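Inicio | Clases | Horarios | Talleres | Quiénes somos | Contacto

Acta de la reunión de profes del estudio – mayo

Me tocó tomar nota otra vez, así que va a mi manera y el que quiera corregir algo que me escriba. Empezamos a las 19:15, con media hora de retraso porque la clase de restaurativo se alargó y nadie tuvo corazón para despertar a los de la última fila. Estábamos Damián Leiva, Zulema Ojeda, las dos chicas de las mañanas, el profe de ashtanga y yo. Faltó la profe de prenatal, que avisó.

1. Acta anterior

La leímos por encima y quedó aprobada. Zulema pidió que conste que ella no había dicho que la música del estudio fuera "espantosa", había dicho "repetitiva". Consta.

2. Suplencias

Este fue el tema largo. Venimos arreglando las suplencias por el grupo de mensajes y ya vimos cómo termina: el mes pasado una clase de las ocho quedó sin profe, con siete alumnos esperando en la vereda con el mat bajo el brazo (¡y lloviendo!). Yo me hice cargo de mi parte, leí el mensaje y di por hecho que contestaba otro.

Damián trajo una propuesta escrita, que le agradezco porque yo no habría tenido paciencia. Quien no pueda dar su clase avisa con tres días, busca reemplazo entre los del equipo y lo anota en la planilla de Tutik, que es donde ya llevamos las reservas. Si es una urgencia, llama por teléfono a Zulema. Llama, no escribe. Zulema aceptó siempre que no sea antes de las seis de la mañana, y el de ashtanga se puso colorado.

Discutimos bastante si el suplente tiene que respetar el estilo de la clase. Yo sigo pensando que no se le puede pedir a alguien de yin que improvise un vinyasa fuerte, y que los alumnos lo entienden si se les avisa antes. Damián opina que la gente paga por lo que dice el horario. Quedamos en que el cambio se anuncia en la reserva apenas se sabe, y que quien quiera cancelar recupera la clase sin preguntas. Aprobado por todos, con cara larga de uno.

3. Tarifa de los suplentes

Seguimos con 700 por clase, igual que hasta ahora. Pedí que lo revisáramos y me dijeron que sí, pero después del verano, cuando sepamos cómo quedó la caja. Lo dejo anotado acá para que no se pierda, porque yo no me pienso olvidar.

4. Talleres

Zulema contó cómo viene la jornada de prácticas lentas: meditación sentada por la mañana, caligrafía con agua después del almuerzo y un cierre de respiración con las luces bajas. Ya hay 28 inscriptos y no quiere abrir más lugares. A mí me encanta la idea y ya me anoté, aunque tengo una letra de médico que da vergüenza.
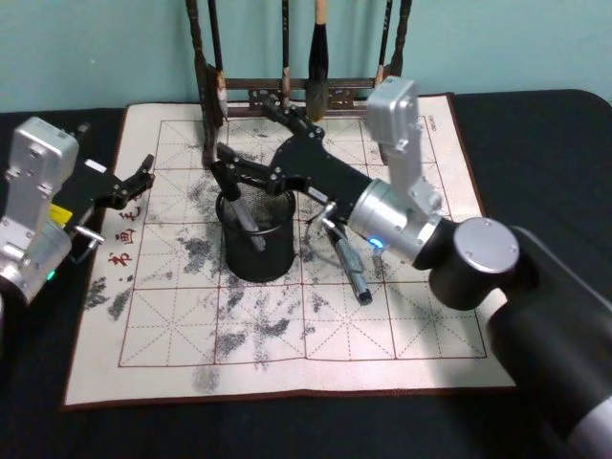 Paño cuadriculado para escribir con agua y soporte de madera oscura para pinceles. Taller de caligrafía.

Falta decidir dónde se hace. La sala grande es más linda pero a esa hora le pega el sol de frente, y la chica es fresca pero se oye todo lo que pasa en recepción. Damián propuso preguntar en Leritz, el salón de la otra cuadra, que los fines de semana suele estar libre. Zulema va a pasar a verlo y nos cuenta. Si sale caro nos quedamos en la sala grande con las cortinas cerradas y a otra cosa.

5. Mantas y bloques

Las mantas están para jubilar. Una de las chicas de la mañana pidió precios a Clultier y a Teoh; las de Clultier son más gruesas y las de Teoh se lavan mejor, o eso dicen. Vamos a encargar tres de cada una, usarlas un mes y después elegir. Los bloques aguantan un año más. Los cinturones no aparecieron en la conversación y ahora que escribo me doy cuenta de que tampoco aparecen en el armario – si alguien se los llevó a la clase del parque, que los devuelva, porfa.

6. Los ajustes físicos

Damián recordó que a los alumnos nuevos se les pregunta antes de tocarlos, siempre, aunque sea una corrección mínima de hombros. Estamos todos de acuerdo en el papel, pero en la práctica a veces se nos pasa (a mí también, sobre todo en las clases llenas). Hablamos de usar tarjetitas junto al mat, de un lado sí y del otro no. El de ashtanga las probó en otra escuela y dice que a la segunda semana nadie las da vuelta. Por ahora preguntamos en voz alta al empezar, con los ojos cerrados y levantando la mano, y vemos en la próxima si hacen falta las tarjetas.

7. Varios

– La puerta del vestuario sigue trabada. Hay que levantarla un poco y empujar.
– El té de la entrada lo repone quien cierra.
– Zulema pide otra lista de música. La armo yo y se aceptan sugerencias, menos flautas.

Pendientes: Zulema, el salón. Damián, pasar en limpio lo de las suplencias y subirlo. Yo, la música y esta acta.

Terminamos a las 21:10. La próxima es a la misma hora, y cada uno trae algo para picar.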